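About Zumuvcombe Wallpapers

We have been selling wallpaper to people who were told to paint it beige since Phyllis Ackroyd rented a shop on Carkberg Street with 26 rolls and no cash register.
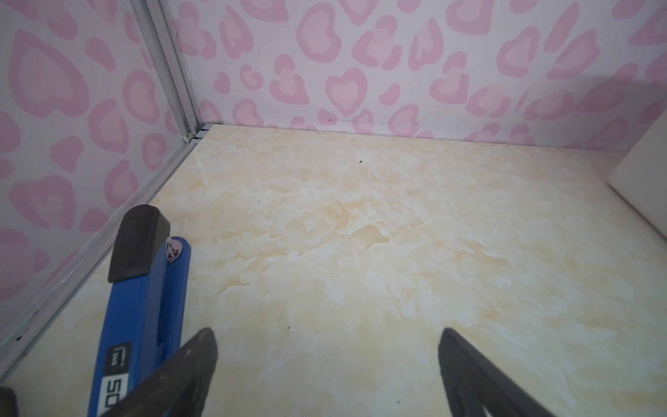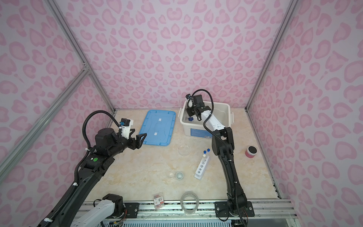
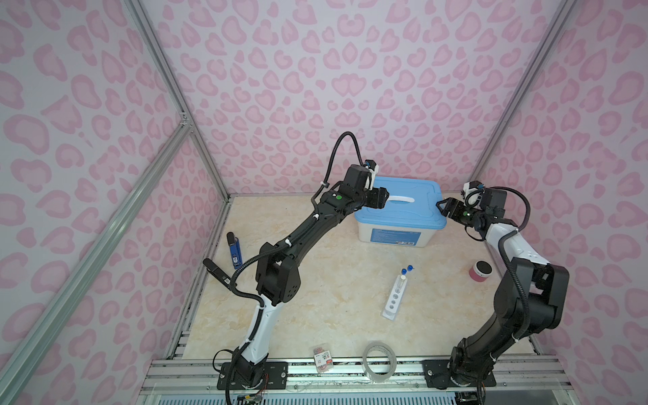

Pink spots, on the walls.

Today we stock 311 patterns, and Phyllis dislikes 269 of them. She will tell you which if you ask, and sometimes if you don't. Our best seller is Pikimetti, a stripe that makes low ceilings look slightly less low. Ryu, the heron one, is back in October after a disagreement with the printer over what a heron looks like.

Samples are free. We mail out 1250 a year and assume most end up lining drawers, where they look very nice.

The shop opens at 10 a.m. Please bring your measurements. "Kind of a medium room" is a measurement we have tried to work with before.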